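Jul 2, 2026

Glaze notebook, Skukcombe kiln room. Writing fast, Ramesh needs the bench.

Opened the kiln first thing. Clakell white on the brown stoneware crawled again. Bad on the rims, bare clay showing wherever the coat went on thick. On the buff body it's fine, smooth, a bit dull. So it isn't the recipe by itself, it's the recipe on THAT clay. Lachlan says he told me so in April. He did.

What I changed since the last firing:
- sieved the bucket twice, finer mesh the second time
- thinned with water untill it ran off the stick without beading
- wiped every tile with a damp sponge, let them sit overnight
- left the clay content alone, wanted one thing at a time (ok three things, I know)

Out of 29 tiles, seven crawled. All seven brown body, all double dipped. Single dips on the same clay held. Pinholes on a couple of those but small, would sand out.

Thought it was dust. Don't think so now. If you look at the raw tiles before firing, the thick ones have hairline cracks in the dry coat, like mud in a ditch. You can see them if you tilt the tile toward the window. Those cracks line up with where it pulled back. Should have looked before I closed the lid.

Ramesh thinks too much raw clay in the mix, shrinks as it dries and lets go of the pot. Wants to cook half of it in a bisque bowl first and swap it back in by weight. Reasonable. He has done it with the Gisine blue and that one stopped crawling, though the blue also came out runnier and he lost a shelf to it. So: catch dishes under everything.

Lachlan would add a little gum and leave the rest. I don't love gum, bucket goes sour in the heat and the whole room smells. Will try a cupful on the side to keep the peace.

Also the Hwang tenmoku. Not my test but I had room on the bottom shelf. Came out more rust than black, nice break on the edges, I'd use it. Somebody wrote the label in pencil and the pencil smeared, so I can't say which batch it is. Use the iron wash for labels please!!

Next firing:
- brown body only
- single dip, double dip, brush
- old mix, half cooked clay mix, gum mix
- photograph the dry coat BEFORE loading
- same shelf for all, middle, cones front and back

Bottom element looks saggy on the left side. Still glows. Need to order one anyway, the last one took forever to get hear.

Kiln wash on the top shelf is flaking, scrape and recoat before anything goes near it.

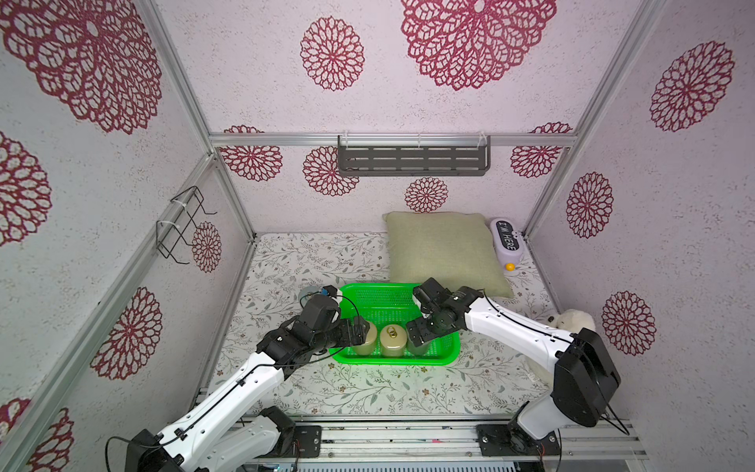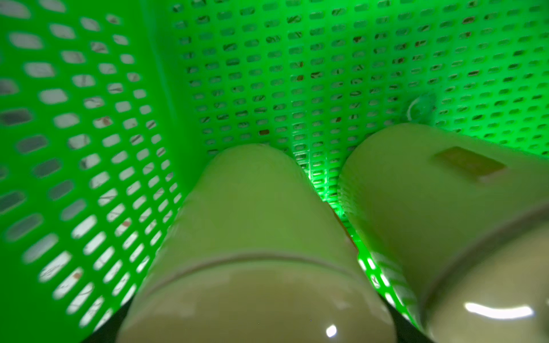
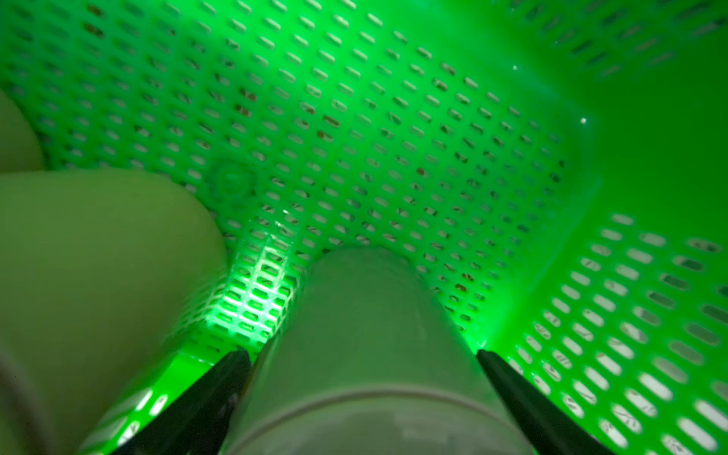

Green basket, slotted sides. Jars are in the first one.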